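Kapitel 7
Bewertung von Aufbereitungsanlagen für steuerliche Zwecke

7.1 Gegenstand und Abgrenzung

Aufbereitungsanlagen des Erzbergbaus umfassen Zerkleinerung, Klassierung, Sortierung und Entwässerung. Für die Bewertung ist zunächst zu klären, welche Teile als Gebäude und welche als Betriebsvorrichtung gelten. Maßgeblich ist die Funktion im Prozess, die bauliche Verbindung mit dem Grund tritt dahinter zurück. Mühlenfundamente werden in diesem Kapitel der Maschine zugerechnet, Hallenstützen dem Gebäude.

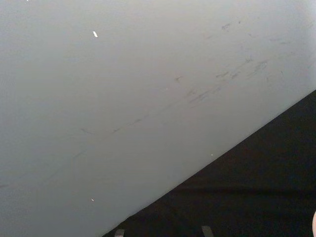
Grenzfälle bilden Bunker und Eindicker. Stasiv ordnet sie nach dem Anteil der Prozesslast an der Gesamtlast zu. Übersteigt dieser Anteil 67 Prozent, liegt eine Betriebsvorrichtung vor. Die Schwelle wird im Folgenden durchgehend verwendet.

7.2 Ersatzwert und technische Wertminderung

Der Ersatzwert wird für eine Anlage gleicher Durchsatzleistung ermittelt. Eine Überdimensionierung gegenüber dem aktuellen Förderplan geht als funktionale Wertminderung ein. Für die Flotationsanlage Gredley ergibt sich bei einer Auslegung von 200 t/h und einem geplanten Durchsatz von 155 t/h ein Auslastungsgrad von 0,775.

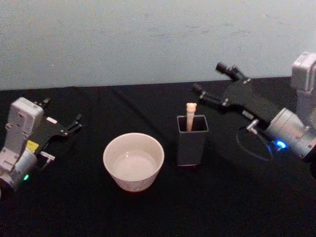

7.3 Restnutzungsdauer

Die Restnutzungsdauer einer Anlage ist durch die Lebensdauer der Lagerstätte begrenzt. Eine technisch intakte Mühle ohne Erzvorlauf besitzt nur noch Veräußerungs- oder Schrottwert. Davon abzusetzen sind Demontage und Transport, sofern der Erwerber sie nicht trägt.

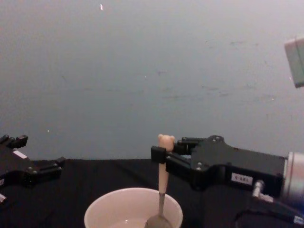 Lohnaufbereitung kann die Nutzungsdauer über das Ende der eigenen Förderung hinaus verlängern. Voraussetzung ist ein vertraglich gesicherter Zulauf. Das Verfahren wird in Abschnitt 7.4 am Standort Menside durchgerechnet, die Herleitung des Auslastungsexponenten folgt in Anhang B.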